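Schmieder takes women's title at Nandwood Downhill

Hannelore Schmieder has won the women's open final at the Nandwood Downhill, finishing ahead of defending champion Tralleo team rider Elin Brandes after a race decided on the last left-hand bend. The result, confirmed by the organisers on 2nd October, gives Schmieder her first victory at this level and moves her to second place in the season standings.

Schmieder had qualified only ninth and was drawn in the harder half of the bracket. She came through her quarter-final by less than a board's length, then led her semi-final from the first push. In the final she sat behind Brandes for most of the descent, where speeds reached 80 km/h on the upper straight, and moved to the inside when the leader braked early for the closing bend.

The men's open title went to Habibur Miah, who led every heat he entered. Miah missed the opening round of the season in April with a wrist injury and had raced only twice before arriving at Nandwood. He said after the prize-giving that he had changed to a softer wheel on the morning of the finals and that the decision had paid off on the rougher lower section.

A total of 48 riders took part across the open, junior and masters classes. Racing in the junior class was stopped for a short time while straw bales were put back in place at the second hairpin, and resumed on the same running order. No serious injuries were reported by the medical team. 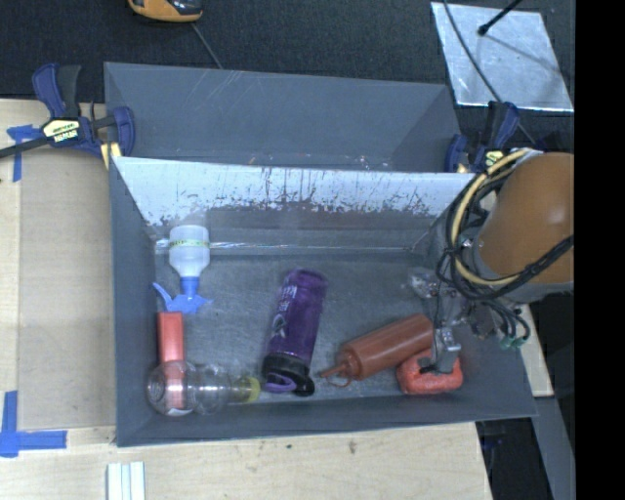

The race jury received two protests, both concerning contact in the men's semi-finals. One was dismissed after the marshals' reports had been read. The other led to a rider being moved from second to fourth in his heat, and the published results have been corrected to reflect this.

The organisers have also confirmed that the course will be used again next season, subject to the road closure being approved. The upper section is due to be resurfaced over the winter - the start ramp will be moved a short way downhill as a result - and a revised course map will be sent to all registered riders before entries open.

The next round of the series will be held at Tronumetti. Riders who have already entered should check that their helmet and leather suit meet the current rules, as equipment will be inspected before the first practice run.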